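Durkthorpe, second night of the festival

Back at the guesthouse with wet shoes and a paper bag of popcorn I apparently carried all the way up the hill. I have to get this down before I sleep, because today was so good!
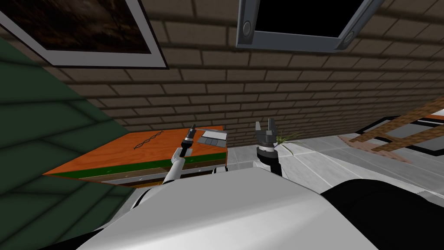 I got to the Villine at ten for the morning shorts and there was already a line past the bakery. The Villine is my favorite kind of movie house — one screen, a balcony that creaks, red seats with the springs gone in the middle. I sat up top on the left, where you can stretch your legs out (remember this for next year, row C).

The shorts were mixed, as shorts always are. One about a ferry crossing went on forever and I loved it anyway. Then there was a funny one about two sisters selling their dad's boat, and the whole balcony was laughing so hard we missed half the lines. I'd see it again tomorrow if they'd let me.

Lunch was a cheese roll on the seawall. Windy! September here can't make up its mind.

And then the big one, Stolel, at 2. I'd been waiting for this since the program came out. It's Milan Smits's first full-length film and he was there in person, in a huge gray sweater, looking terrified. He told us he shot it with a crew of four and that they walked 60 miles of coast looking for the right lighthouse, then ended up using the first one they'd seen. The film is slow and strange and so beautiful. There's a long stretch with no talking at all, only wind and a radio in another room, and I don't think I moved once. I cried at the harbor part and so did the man next to me, who passed me a napkin.

During the questions somebody asked what the title meant and Milan said it was his grandmother's word for the hour before supper. I wrote it on my hand.

They announced attendance before the evening show. Last year's total was 3,000 and this year they've already sold 3,408 tickets, with a day still to go. Huge cheer, lots of stamping on that poor balcony.

Skipped the late movie and had soup at Dal Bello instead, at the counter, with a couple who'd driven down overnight for the animation program. We argued about the ferry film until they started putting the chairs up. They hated it. I gave them my spare ticket for the morning matinee all the same.

Must call home before breakfast, and buy a poster if there are any left.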